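July, notebook, god-design bench

Good afternoon's work on Stukach! He's the betrayer knight, third fighter on the roster, and until today he was the dullest thing in the build. His whole gimmick was supposed to be that he switches oaths halfway through a fight, but in practice people pressed the button once at the start and forgot about it.

What we changed: the oath now has a cost. Swearing to the Crown gives him a shield of 400 and slows his swing. Breaking it dumps whatever shield is left into one big hit, capped at 300. So you want to break it early, while there's plenty left, but then you're standing there in your shirt with a minotaur coming at you.
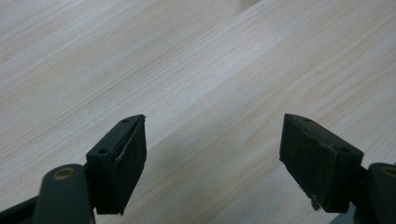 Played it first against Vasonine (our frost healer, who has bullied him since the spring) and the match was close for once. I held the oath too long both times and threw away most of the shield for a pathetic little slap. Lovely feeling, though - I knew straight away it was my fault and wanted another go.

Things to sort out:

- break animation is 32 frames, feels late. Try 31 first and see if anyone can tell (Tsutomu says he can. We'll see)
- the cape clips through the horse in the intro
- shield bar and health bar are nearly the same blue
- his taunt still plays the old line about the Queen, which gives away the end of the story chapter 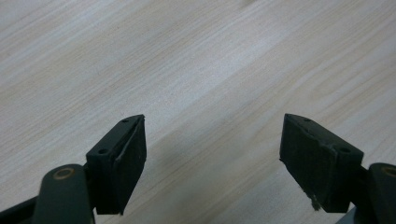 Qistina Liem thinks the cap is wrong altogether, and that a player who manages to break a full shield deserves the full hit, because how often will that happen? Her other point was that the opponent can see the glow building up, so it's on them if they stay in range. I do like that. Worried about the jungle, where the camps don't step back from anything, and he'd clear the lot in one go. Could cap it against camps only. Ugly rule, but players wouldn't notice it much.

Luminița has rewritten his lore card and it's so much better. The old one had him turning on the king out of plain greed. Now he swore two oaths as a boy, to two different people, and spent his life hoping they'd never meet. It fits the kit perfectly and she hadn't even seen the new numbers!

Also tried him in a lane with Disard. Too strong together, I think: Disard roots, Stukach breaks, goodbye. Only a couple of games though, and Kyrylo was eating a sandwich during one of them.

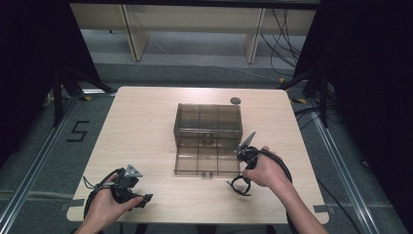 Next up is the ultimate, still a placeholder (he shouts and everyone nearby falls over, which I'll be sad to lose). Current favourite is that he marks an ally and takes over their oath for a few seconds - messy to build, but I've got a rough version half working on my branch. Want Liudmyla to look at the targeting before I go any further with it.

Uncapped build goes to the evening group at six, camps left as they are for now.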